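Boiler and Heating Check — Zaltside Community Rooms
Form 2096. Completed in September, before the heating season.

1. Boiler casing and flue
Pass. Casing screws tight. Flue terminal clear of leaves.

2. System pressure
Pass with comment. The gauge was low on arrival and was topped up from the filling loop. Check again after 7 days and note the reading on the back of this form.

3. Radiators
Action needed. Two in the Yan room were cold at the top and have been bled. The valve on the one by the door is stiff and should be changed.

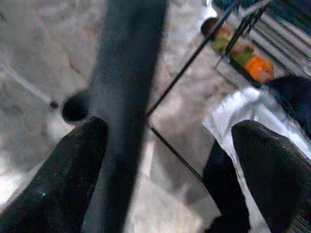 Close view, with dark bar in the middle.

4. Carbon monoxide alarm
Pass. Test button pressed, alarm sounded. Replace the batteries at the next visit.

5. Pipe lagging
Action needed. The run behind the stage has come away at 4 joints — refit with new tape. The Drosten lagging in the loft is sound.

6. Clear space around heaters
Pass with comment. Keep coats, curtains and stacked chairs 200 mm or more from every heater. Loose fabric goes in a bin or cupboard, never on top of a radiator.

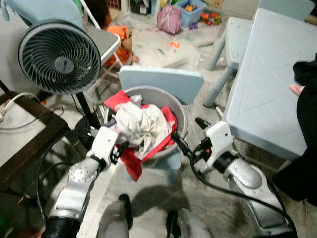

Grey bin on the floor, holding white cloth and a red fabric item.

7. Thermostat and timer
Pass. The timer was still on the summer setting and has been changed. The Enier thermostat in the hall reads the same as the test thermometer.

8. Paperwork
Service record is in the folder by the meter. Last year's sheet is missing page two — please send a copy if you have one.

Result: heating may be used. Items 3 and 5 to be done before the next visit.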